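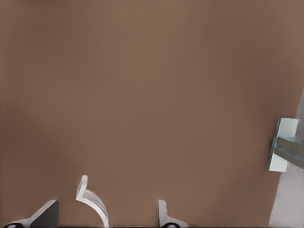 # Capítulo 5. El color marrón, o cómo nombrar lo que nadie pide

Abra una caja de lápices escolares y busque el más largo al final del curso. Con bastante frecuencia será el marrón. Sirve para troncos, para perros y para la tierra de las macetas, y cuando el alumno ha dibujado todo eso vuelve al azul con evidente alivio.

El marrón tiene además un problema de papeles: no figura en el arcoíris. Newton repartió el espectro con generosidad, añil incluido, y a este no le tocó nada. La explicación es menos triste de lo que parece. El marrón es un naranja oscuro visto junto a algo más luminoso; si se aísla ese mismo estímulo en una habitación a oscuras, el observador dirá «naranja» y se quedará tan tranquilo. Los manuales lo llaman *color relacionado*, expresión que volveremos a encontrar en el capítulo siguiente al hablar del gris, otro damnificado.

En español la cosa se complica por el lado del vocabulario. Decimos marrón, pero también café, castaño, pardo, carmelita y, según quién venda el zapato, cuero, tabaco o coñac. El pelo es castaño; el oso, pardo; el marrón, en España, es asimismo lo que a uno le cae encima un viernes cualquiera en la oficina. La palabra llegó del francés, donde nombraba una castaña, de modo que ni siquiera el nombre es del todo suyo.

Los fabricantes de pintura han intentado arreglarlo con literatura. El muestrario de Zistden, que usaremos en los ejercicios, ofrece dos tonos llamados «Otoño Interior» y «Otoño Interior Profundo» – el lector atento no los distinguirá, el desatento tampoco. La casa Gallegos, más sobria, numera los suyos y deja la poesía para el precio.

## 5.1 Qué vamos a estudiar

El capítulo se divide en tres partes. En la primera definiremos tono, claridad y saturación, y veremos por qué una pared pintada de un solo color rara vez parece de un solo color a lo largo del día. La segunda trata de los pigmentos de tierra: ocres, sienas y sombras, que deben su color a los óxidos de hierro y, en el caso de las sombras, también al manganeso. La tercera se ocupa de las mezclas, terreno en el que todo principiante obtiene marrón sin proponérselo.

**Antes de seguir.** Elija un objeto marrón de su casa y anote el nombre que le daría. Repita la observación junto a una ventana y bajo una lámpara. Guarde las notas hasta el apartado 5.3 – sin corregirlas, por muy ridículo que le suene «galleta mojada».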